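Clothes labels, sizes and the great red pile - Laundry & Linens board

Thread started by hemline_hal

I need a ruling. My wife and I have two kids, one washing machine and what I would describe as a difference in philosophy. She folds by person. I fold by color. Her method means you sort everything twice, and mine means our son spent a week of school in his sister's T-shirts, which he didn't notice and his teacher did.

The trouble is red. Both kids are in a soccer program where everything is red. Red tops, red shorts, a red thing that may be a bib. Once it's out of the dryer it's one large red animal and I have to work out which leg belongs to whom. The club sells the sizes in some system where my kid is a number, and the number doesn't match the number on his back.

How do the rest of you do it? Please don't say "teach the kids to do it." I have met the kids.

---

pegbag

Teach the kids to do it.

---

mmrema

Mutua Mrema here, I post in the ironing section mostly. Read the labels, hal. It takes two seconds a garment. A lot of children's sizing goes by height in centimeters, so 120 is meant for a kid of that height, give or take what the kid had for breakfast. Sometimes there's a months figure as well, and you can ignore that after they can walk.

I flip the collar, look at the tag, and throw the thing at the correct pile. Three kids, no disputes.

---

hemline_hal

Throw it at the pile and then fold it? Or fold as you go?

---

mmrema

Throw first. If you fold as you go you end up with one beautiful shirt and a cold dinner.

---

lint_and_order

Strong disagree. Fold as you go. A pile is a promise you make to yourself and I know what mine are worth. I had a pile on the armchair from before Easter. We'd started calling it by name.

Also labels are useless in my house because I cut them all out. My youngest claims they bite.

---

pegbag

You cut out the labels and then complained on this same board that you shrank a sweater. I remember that thread. It ran to 13 pages.

---

lint_and_order

Twelve of those pages were you.

---

quietspin

Laundry marker, dots. Oldest gets one dot, next one gets two, and when something is handed down you add a dot. My mother did it with five of us and I still have a pair of gym shorts somewhere with four dots on them. You put the dot on the care label if there is one and inside the waistband if lint_and_order has been through the place with scissors.

Doesn't wash out if you let it dry overnight. If you don't let it dry overnight, everyone gets a dot.

---

hemline_hal

Dots might do it. What about the folding surface? I've been using the bed, and by the time I'm done I'm folding around a person who has gone to sleep in it.

---

edgestitch

Get a padded one. I bought a cheap table from Edach and put a layer of felt over it, and the difference is large. On a bare tabletop anything slippery slides off the far side the minute you turn around. Polyester shorts are the worst. They have somewhere to be.

My sister swears by the Inberg bench, which is the same idea for more money and with a drawer. I asked what she keeps in the drawer and she said the instructions for the bench.

---

mmrema

Gray, if you're picking a cover. White shows every bit of fluff from the dark load and black shows every bit from the towels. Gray admits nothing.

---

pegbag

I've folded on a kitchen counter for thirty years and have never lost a pair of shorts over the side. You people are buying furniture for socks.

---

edgestitch

You told us in the spring you lost a sock behind the stove.

---

pegbag

That sock left on its own.

---

nolan_knits

Can we talk about the order of doing it, though, because I think that's hal's real problem. With a kit wash you want all the tops out first. Tops have numbers on them. Numbers are information. Shorts mostly look like every other pair of shorts, so you do them last, when there are only as many pairs left as there are children and you can hold them up against each other.

Shorts fold: lay them flat, one leg over the other, smooth the elastic with your hand, fold up from the hem. Don't fight the waistband. It will pucker whatever you do, that's its job.

And before anybody starts, no, you don't iron a printed number. I've done it. I had a 7 that became an abstract work.

---

lint_and_order

Shorts get rolled. Rolled shorts stand up in a drawer like little soldiers, and you can see all of them at once.

---

nolan_knits

Rolled shorts come out looking like they were slept in by a dog.

---

lint_and_order

They're for soccer. They're going to be looking like that by the second whistle.

---

quietspin

Back on labels for a minute. Cotton and the shiny stuff shouldn't be going in the dryer together for the same length of time anyway, so if you're reading the tag for the size you may as well read the line under it. The plain cotton top will want longer, and the club kit will be ready well before it. Take the kit out early and that's half your sorting done by the machine.

I use the Bukance bags for the small things. Mesh, with a zipper. They sell a set of 12, which is more than anyone needs, and one of mine is now holding onions.

---

hemline_hal

OK, update, August 8, 2021, for the historians. Tried mmrema's method crossed with nolan's. Padded surface, red only, tags first, tops before shorts, no folding until everything had an owner.
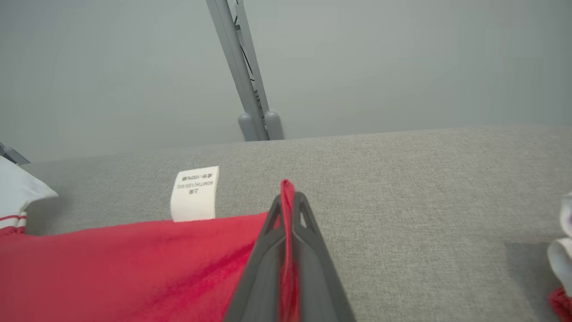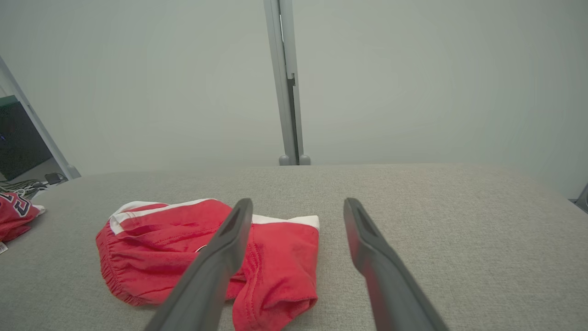
It went better than the bed. I found the size on the first thing I turned over, and 100% cotton along with it, so quietspin may have her moment. The 120 is my daughter's. She's been taller than that since October and has been wearing it as a sort of crop top without complaint.

The shorts were as bad as nolan said. White trim on top and a logo patch, and that goes for every pair we own, so I held them up to each other like a man choosing wallpaper. Then I called both kids in and had them try some on, and they each claimed the same pair.

My wife looked in and said it was folding by person. I said it was folding by color and then by person. We're not speaking about it.

---

mmrema

Good. Who got the shorts?

---

hemline_hal

Whoever was in them when I said dinner.

---

pegbag

So to be clear, the children were involved.

---

hemline_hal

Under supervision.

---

edgestitch

Put a dot in them tonight while you still know.

---

hemline_hal

I've got a marker, but it's the kind for whiteboards.

---

quietspin

Do NOT.

---

lint_and_order

Sjöberg makes a fabric one with a fine tip, the hobby store by me keeps them next to the buttons. Black, obviously. I once bought the red for marking whites and I'd like that afternoon back.

And roll the shorts.

---

nolan_knits

Fold the shorts.

---

pegbag

Hang the shorts. One clip on each side of the waistband, straight off the line into the closet, nothing to fold and nothing to roll. I've been saying this for 682 posts and I'll go to 1,000 if I have to.

---

hemline_hal

They're on the stairs at the moment. I'll let you know what they decide.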